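Budgeting for a second arm

Eliécer Palomino plans equipment spending at Lurkis, a small firm that tests handling jobs before they go to customers. We asked him what a two-arm bench does to a budget.

"The arms are the part everyone prices properly," he says. "It's the rest that creeps up." His first plan, drawn up in September, left out spare gripper fingers, mounting plates and most of the cabling. Those lines came to 14 per cent of the final order.

He got quotes from Nerholm and Echeverri and chose the second, mainly for delivery – 30 days against 77. The test pieces cost next to nothing. "Plates and foam blocks. If we crush one, we get another out of the box."

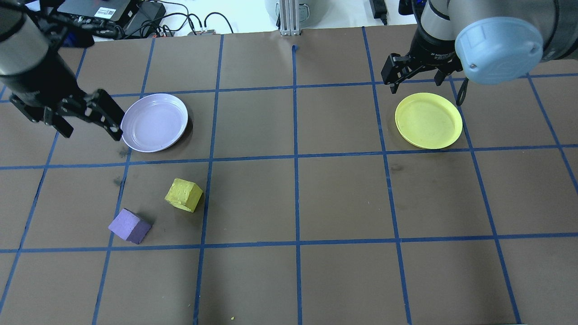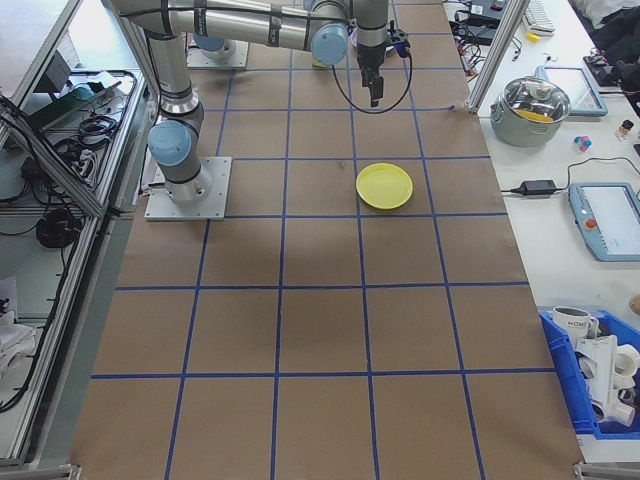
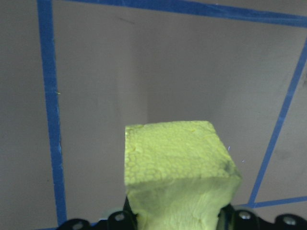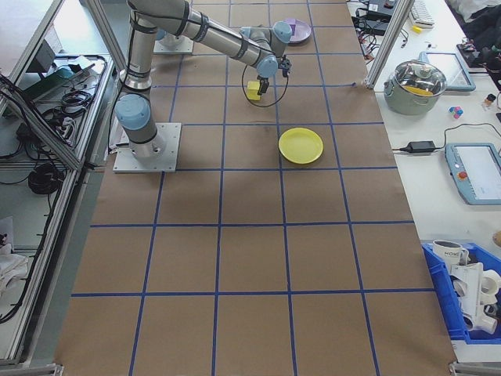
Plates, foam and blue tape at Lurkis.

What he would change

Palomino would put training in the first year's budget. He set aside almost 140 hours of staff time for it in the end, and had to take them from another job. He would also ask for the price of a service contract before signing. Sterer, which looks after the firm's older machines, would not cover the new ones.

He has no plans for a third arm. "I'd want to see these two busy all week first," he says. "Then I'd look at the floor space, and we're short of that already."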